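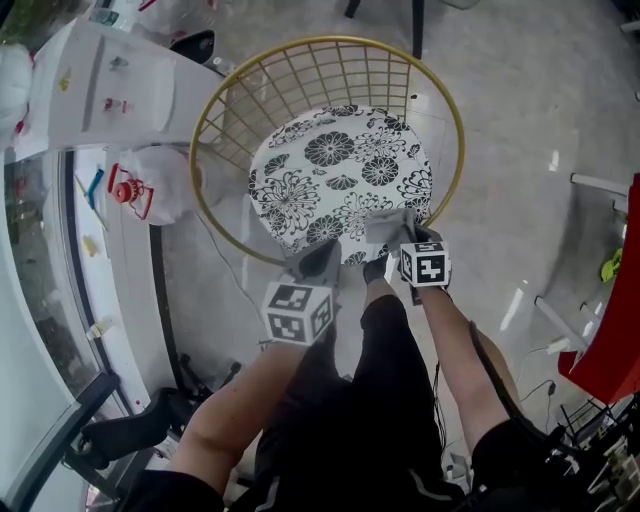

*Photo: Colette Texier / Primport. Same license as the rest of the repo, see bottom.*

# clitero-seats

Loose seats and the cushions that go on them (or in them). Names, sizes, what fits what, how to wash, what to do when the cushion won't sit flat. Started as a spreadsheet called Clitero, kept the name, moved it into plain files so more than one person can edit at the same time.

Last full pass: August 29, 2023. Small fixes go in whenever.

259 rows right now. One row = one seat OR one cushion. A stool with its cushion is two rows that point at each other. Yes this is annoying. It was worse the other way, cushions move between stools constantly and we ended up with the same cushion listed under three seats.

## Files

- `seats.csv` : stools, poufs, benches, folding chairs
- `cushions.csv` : pads, seat cushions, covers without a filling
- `pairs.csv` : which cushion goes with which seat, and how well
- `care.md` : washing, airing, stains
- `photos/` : filename is the row id, nothing else please
- `old/` : the original spreadsheet, exported. Don't edit, dont delete either

No script needed to read any of it. Opens in whatever you have.

## Fields in seats.csv

| field | what goes in | notes |
|---|---|---|
| `id` | letter s + number | never reused, even if the seat is gone |
| `kind` | stool, pouf, bench, chair | lower case |
| `shape` | round, square, long, other | shape of the seat from above |
| `body` | wire, wood, cane, fabric, plastic, mixed | "mixed" is getting overused |
| `color` | everyday word | gold-tone, not "brass", unless you know it's brass |
| `rim_in` | inside measurement of the rim, cm | blank if no rim |
| `rim_out` | outside measurement, cm | |
| `depth` | how far the cushion drops below the rim, cm | 0 if it sits on top |
| `room` | see Rooms | |
| `state` | ok, wobbly, repair, gone | |
| `remarks` | free text | keep it short |

## Fields in cushions.csv

| field | what goes in | notes |
|---|---|---|
| `id` | letter c + number | |
| `shape` | same words as seats | |
| `width` | widest point, cm, not squashed | lay it flat, don't hold it up |
| `thick` | in the middle, cm | |
| `ground` | background color | |
| `print` | plain, stripe, check, floral, other | |
| `print_color` | blank if plain | |
| `sided` | 1 or 2 | 1 = only one good side |
| `ties` | yes / no | |
| `zip` | yes / no | |
| `wash` | machine, hand, spot, never | |
| `remarks` | free text | |

## The wire ones

Most of the questions I get are about the round gold-tone wire stools with the white cushion with black flowers on it, so they get their own bit.

The body is a grid of crossing wires, open like a basket, thin round rim. Cushion goes inside the rim, not on top. People keep putting it in crooked, one edge riding up on the rim, and then it gets logged as "too big." It's usually not too big. Check before you write that.

To get it level:

1. Lift the edge that's riding high. Pinch the rim of the cushion, not the middle, the middle just stretches the cover.
2. Pull it a little toward you till the far edge drops.
3. Let go of the near edge and press down all the way round with a flat hand.
4. If it pops back up, turn the cushion a quarter and try again. The filling bunches.
5. Still up? Take it out and measure it. Then it's fair to say too big.

`print` for these is `floral`, `ground` is `white`, `print_color` is `black`. The flowers are chrysanthemum-ish, plus swirly petals and little leafy sprigs. Someone put "daisy" and someone else put "peony" and then search was useless. Just `floral`. Put the flower name in remarks if you care.

No right way up for the print. It's scattered, turn it however. Please stop filing that as a mismatch.

A sample pair, so the format is clear:

```
# seats.csv
id,kind,shape,body,color,room,state
s-wire-a,stool,round,wire,gold-tone,tiled,ok

# cushions.csv
id,shape,ground,print,print_color,wash
c-flower-a,round,white,floral,black,spot

# pairs.csv
seat,cushion,fit,remarks
s-wire-a,c-flower-a,good,level it after moving the stool
```

(Measurement columns left out there to keep the lines short. They're not optional in the real file.)

## Fit words in pairs.csv

Only these:

- `good` goes in, lies level, stays put
- `loose` gap you can see all the way round, slides
- `tight` goes in but has to be pushed, edge curls
- `no` tried it, doesn't go
- `untested` somebody thinks it would work

"Perfect," "fine," "ok i guess" all got changed to `good` in May. If one of yours was an ok-i-guess you may want to recheck it.

A pair needs someone to have put the cushion in the seat. Matching on measurements alone = `untested`. Soft things lie about their size, a cushion that measures wider than the rim can still be `good` if the filling gives.

## Rooms

6 rooms, short codes:

- `tiled` : pale floor, white counter down one side
- `front`
- `back`
- `landing`
- `pons` : the long room, everyone calls it Pons, don't ask me
- `store`

If a seat moved, change the room and leave it at that. We don't keep history. I tried keeping history and it was out of date by lunch.

Stools in `tiled` get dragged a lot, so check the feet when you're updating anything else. Cushions out first, then move the stool, then cushion back in. Bags on the floor get moved out of the way too or you end up with the stool parked on a strap.

## Care, short version

Long version in `care.md`. The bits people ask for:

- White ground with black print: cold water, spot clean, dab. Rubbing drags the black into the white. Test somewhere on the underside first.
- Never soak a cushion with no zip. Takes days to dry and smells.
- Air them standing on edge, not stacked.
- Wire seats: dry cloth, then a barely damp one for the crossings where dust collects. Old toothbrush works. No scouring pad on gold-tone, it takes the color off.
- Crumbs go through the wires onto the floor. Move the stool before you sweep, not after (learned that one a few times)

Braturura covers run small. Size up or you'll be fighting the zip. The ones with ties are fine.

## Adding a row

1. Search first. Shape + color usually finds it.
2. Next free id. Don't fill gaps.
3. Measure. Tape across the widest point, twice, write down the bigger one.
4. Photo from straight above if you can, cushion in the seat. From the side as well for anything with a back.
5. Add the pair if there is one.
6. Commit message = the id and one word. `c-flower-a wash` is plenty.

Get the rim and the cushion edge both in there so fit can be checked later by someone who wasn't in the room.

## Known problems

- 20 cushions have no `thick`. They were measured when they were new and somebody wrote "thick" in the thick column. Literally the word.
- `rim_in` and `rim_out` swapped on a bunch of the poufs. If the inside is bigger than the outside, that's one.
- 70 rows with no photo, mostly folding chairs in `store`. Low priority, they all look the same anyway.
- `mixed` as a body type hides too much. A wire stool with a fabric seat sewn on is not the same thing as a wood bench with plastic feet. Open to ideas.
- "gold," "gold-tone," "golden," "brass?" all still in the color column. Should all be `gold-tone`. Half done.
- The wash column is from the label where there was a label. Where there wasn't, it's a guess and remarks should say so. Doesn't always.

## Not in here

Prices. Where things were bought. Sofas (too big, different list). Bed pillows. Blankets, even the ones that live on a chair. Anything attached that doesn't come off.

Please don't use it as a safety check on anything. `ok` means it didn't wobble when I sat on it.

## Todo

- [ ] finish the color cleanup
- [ ] recheck all `tight` pairs, some have been sat on enough to be `good` now
- [ ] decide about `mixed`
- [ ] remeasure the thick-less cushions
- [x] merge duplicate flower names
- [x] split care notes out of this file
- [ ] winter covers?? own file or same file

## License and contact

Text and tables: copy, change, pass on, keep the name Clitero in there somewhere. Photos: same, with the credit line as given at the top of the page.

Corrections to Colette Texier, open an issue or leave a note in the `remarks` column starting with `CT:` and I'll see it on the next pass. Primport hosts the repo, they don't answer questions about cushions.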